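Malsha Marikar
27 November 2018

Right, a thread about tidying network cables, because I have had the best day and my flatmate has already asked me to stop talking about it.

So the rack at Plirdale has been bugging me since October. Nothing wrong with it as such, everything worked. But you'd go to follow one cable and end up holding a completely different one, and then you'd have to start again from the other end.

I did a plan first! On paper, with a ruler! One column for the port, one for where the cable goes, one for "what on earth is this". The third column filled up fastest.

Labels: I bought a pack of 52 from Grecu, the wrap-round sort with a clear tail that folds over the writing. Love them. You write on the white bit, wind it round near the plug, and the tail keeps your thumb from smudging it. Fine black pen, capitals only, and label BOTH ends before you unplug anything. I cannot say that loudly enough.

(Yes I have learned this the hard way. The Bodo office, a Friday sort of mood, two identical grey leads. We don't need to go into it.)

Next thing, clear somewhere to put your bits down. I like a wooden top for this because little screws and cage nuts don't skate about the way they do on metal, and pale wood is brilliant for spotting black ones you've dropped. 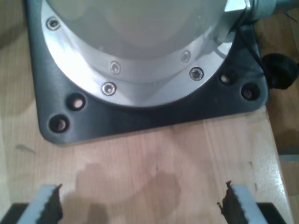 I also laid an old tea towel along one side for the small stuff. Cage nuts in one heap, rack screws in another, hook-and-loop strips in a mug. If you've never fitted a cage nut, it's a square nut in a springy little cage that pinches into the holes on the rail. They bite. Keep a plaster handy.

Now, length! My big opinion of the day. A cable that is far too long is worse than one that's a bit plain or a bit old. All that spare has to live somewhere and it always ends up hanging right in front of the thing you want to reach.

But too short is horrible as well, you get it seated and it's as tight as a washing line. I want a soft curve coming out of the plug and a bit of give, enough to slide the kit forward and have a look behind it.

How I measure: run a piece of string the way the cable will go, round the actual corners, pinch it, hold it against a tape. The longest run today came out at 72 inches. I'd have guessed far less and been cross about it later.

Colours. I know people who give every single job its own colour and I do admire them, but I can never remember what purple was meant to be. I stick to 2. Black for ordinary things, yellow for anything I want to notice in a hurry. My whole system fits in my head and I'm very happy with it.

Order of work, for anyone doing theirs: top of the rack first, then down. Plug in, check the label, check the paper, on to the next. I say the port number out loud. You will feel daft for a minute and then you'll find it's lovely, a bit like bingo.

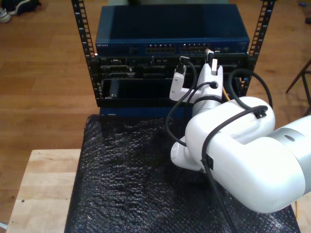 Blue switch at the top, black chassis right under it, and that open bay I've got my eye on.

Speaking of which, what would you put in that gap? I'm torn. A blanking plate would look ever so smart, but there's a part of me that wants a little shelf in there for the spare leads and the label pen, so they're always where you need them.

Somebody at Zunia told me to push every plug home until it clicks, then give it a tiny tug. Such a small habit and I do it every time now. A plug that's nearly in will behave itself all morning and then let you down at lunch.

Also please, please use hook-and-loop and not zip ties. You can undo it! You can add one more cable next week without going at the bundle with scissors! And don't pull it tight, you should be able to wiggle a finger under it.

Things I'd do differently: 1) get the torch out at the start and not when I'm already squinting, 2) bring a kneeling pad, my knees are furious, 3) eat something before the fiddly ones.

Still on the list: type up my paper plan so other people can read it (my sevens look like ones), and sort out the drawer of mystery adaptors. I'm looking forward to the drawer. I know how that sounds.

If you've got a rack you're proud of, or one you're a bit ashamed of, show me! I want to see how you route things down the sides, that's the part I'm still working out. Off to find a plaster.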